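Toy Library Assistant, Part-Time (Sorting, Lending and Front Desk)

Plurncombe Toy Library
Ref. 953
20 hours a week, one-year contract with the chance to renew

We lend toys, games and puzzles to families with children from birth to age eight. We are looking for a part-time assistant to join the team at our Randby Street branch.

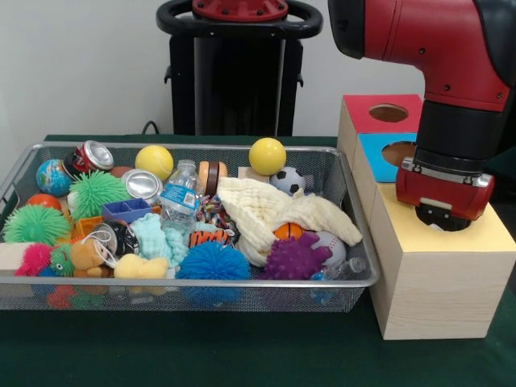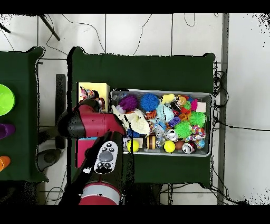
Mixed toys in a metal container on a green tabletop, in both pictures.

Posted by the Plurncombe Toy Library hiring desk, 7th December

About the library

Plurncombe Toy Library opened in a former shoe store and now has two branches, one on Randby Street and a smaller one inside the Odukoya Community Center. Our catalog holds 2491 items and we have 334 member families. Members pay a yearly fee based on household income and can borrow up to five items at a time for three weeks. Families who get food or housing assistance pay nothing.

We also run a drop-in play session on Saturday mornings and put together loan boxes for home daycares. The daycare boxes have grown faster than we planned for, and this job was created mainly to keep up with them.

What you will do

Check toys in and out at the front desk, using our catalog software. You do not need to know the software already. It takes a day or two to learn.

Go through returned toys. Each one has a card listing its pieces. You will count the pieces, note anything missing, and decide if the toy goes back on the shelf, into the repair bin, or out of the collection. Small missing parts are common and we keep a drawer of spares.

Clean toys before they are shelved again. Hard plastic and sealed wood are wiped down by hand. Cloth toys and stuffed animals go through the washer at the Odukoya branch, so you will sometimes carry bags between the two buildings. They are four blocks apart.

Pack loan boxes for home daycares. Each box is put together by age group from a written list, and the provider signs for it at pickup.

Help set up and clear the Saturday play session two Saturdays a month. There are mats, low tables and a slide that takes two people to lift.

Answer phone calls and email about memberships, holds and late returns. We don't charge late fees, but we do call.

What we are looking for

You should be comfortable talking with parents and grandparents, including ones who are tired or in a hurry. You should be able to follow a written checklist and leave clear notes for the next shift. The job involves standing, bending, and lifting boxes of up to 30 pounds.

Experience in a library, store, daycare or school is useful. So is a second language. Neither is required, and we have no degree requirement.

You must be 18 or older and able to pass a background check, which we pay for.

Hours and pay

The regular shifts are Tuesday through Friday afternoons, 1:00 to 5:30, with the remaining two hours each week set aside for the Saturday sessions. On a Saturday you work four hours, and the weeks in between are shorter to balance it out. Both branches close for one week in May for the yearly inventory. Staff work mornings that week and are paid their normal hours.

Pay is $19.25 an hour. You will earn paid sick time from your first day and paid vacation after three months. A bus pass is included. There is free parking behind the Randby Street building, but only four spaces, and members use them too.

The assistant reports to the branch manager and works alongside one other part-time staff member.

How to apply

Send a resume and a short letter, one page at most, telling us why you want the job and which days you could not work. If you don't have a resume, a list of past jobs or unpaid work with dates is fine. Put Ref. 953 at the top.

You can email your application through the contact form on our website, mail it, or drop it off in person at:

Plurncombe Toy Library
245 Randby Street

Applications stay open until the job is filled, and we read them in the order they come in. Interviews are held at the Randby Street branch and last 40 minutes. Part of that time is spent checking in a tub of returned toys with the manager, so wear something you can kneel in.

If you need a different format for this notice, or a change to the interview so you can take part, tell us when you apply. The front door at Randby Street has a ramp and the restroom is accessible.

We reply to everyone who applies.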